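How to Write a Directory Listing That Gets Calls

Sunday, March 19, 2023
By the Flarnwood Small Business Desk

Print this page | E-mail this page

I've been fixing up local business listings since I moved to Pustville, and most of them have the same trouble – they read like a phone book entry with a slogan stuck on. You can do better in one evening!

Start with your business name exactly as it is on your sign. If the sign says "Masercombe Upholstery," don't list yourself as "Masercombe Upholstery and Repair Best Prices." People search for what they saw from the car. 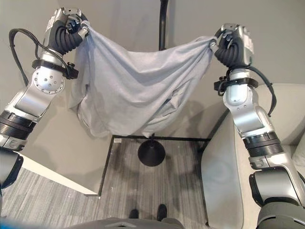 Next comes the description. I try to keep the first sentence under 28 words and put the town in it. Say what you do and who you do it for, then stop for a minute and read it out loud. If you run out of breath, cut it in half.

Pick 2 categories at most. I once put a bakery under 6 of them (I was feeling generous) and all the calls were for wedding tents.

Now the link. Send people to the page that matches the listing, usually your hours or your price list, and click it yourself from a phone.

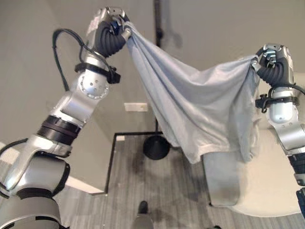 Check your phone number and address against your website, your invoices and your voicemail greeting. Suite numbers go missing all the time – mine was 301 on the site and nothing at all in the directory, and the mail carrier was not amused.

Last thing: put a reminder on your calendar for September and go through the whole listing again. Holiday hours, new services, old email addresses.

Print this page | E-mail this page

Comments (3)

simoes_tile: We're listed as Simoes when it should be Simões. Will people still find us if I fix the accent?

flarnwood desk: Try it both ways in the search box after you change it. Ours found either one.

gutterguy: just checked my link and it goes to my old site. ugh. thanks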